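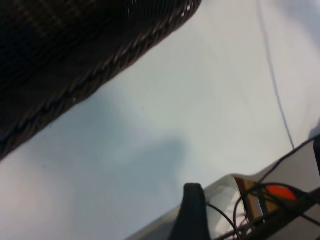 How to Assess Whether a Machine Is Ready for a Household Chore

Published by the Doter Centre for Applied Automation
Updated 3/13/26

This guide is intended for facility managers, home support agencies and housing organizations considering a robotic arm for light domestic work. It sets out a bench procedure for one class of chore: the handling of woven baskets on a table. The same procedure can be adapted to folding, sorting and dish handling.

Woven goods are a demanding test. A wicker rim is uneven, its strands can snag on a finger pad, and the body may give under pressure. A gripper that handles boxes reliably may perform poorly on a braided edge.

Before you begin

You will need a table with a smooth, light-coloured top, the arm and its controller, one basket with a braided rim, and a printed log sheet. Confirm that the emergency stop is within reach of the operator. Secure cables so that they cannot catch on the basket or be drawn into the joints.

Wipe the table and check the finger pads for wear. Replace any pad that has hardened or split.

Step 1: Define the chore in writing

Write one sentence stating the start condition, the action and the finished condition. For example: "The basket is on its side; the arm sets it upright, with the whole base on the table." Avoid terms such as "tidy" or "put away" unless the sheet defines them.

Step 2: Establish the human baseline

Ask a staff member to complete the chore using one hand only. Record the time for each attempt. Two-handed times should be kept on a separate sheet, as they are not comparable with those of a single arm.

Step 3: Run the machine trials

Complete 200 trials. Rotate the basket between attempts so that the rim is presented at a variety of angles. Do not help the arm during a trial. If a person touches the basket or the arm, enter the attempt as an intervention, even where the chore was then completed.

Lighting should be changed at least once during the session. Dark weave offers little contrast to some wrist cameras, and soft shadows under the basket may be mistaken for part of its edge.

Step 4: Classify the failures

Use the following categories:

Missed rim
Slipped grasp
Basket pushed along the table
Strand snagged or broken
Stopped by operator

Any broken strand is a failure, regardless of where the basket ends up.

Step 5: Reach a decision

The Centre does not recommend unattended use where interventions exceed 2 per session. Attended use may still be appropriate if the operator has other duties at the same bench.

Current state of readiness

In November the Centre concluded its Murau trial series, which comprised 2,623 attempts across 21 chores. Rigid items on a clear table were handled dependably. Woven, soft and nested items were not, and most required an operator nearby. On this evidence, the Centre considers that general household work remains beyond unattended machines, although single, well-defined tasks can now be assigned under supervision.

Organizations using the Flores log template should enter the basket material under "Surface" and the rim type under "Grasp feature". Completed sheets should be retained with the maintenance record for the arm.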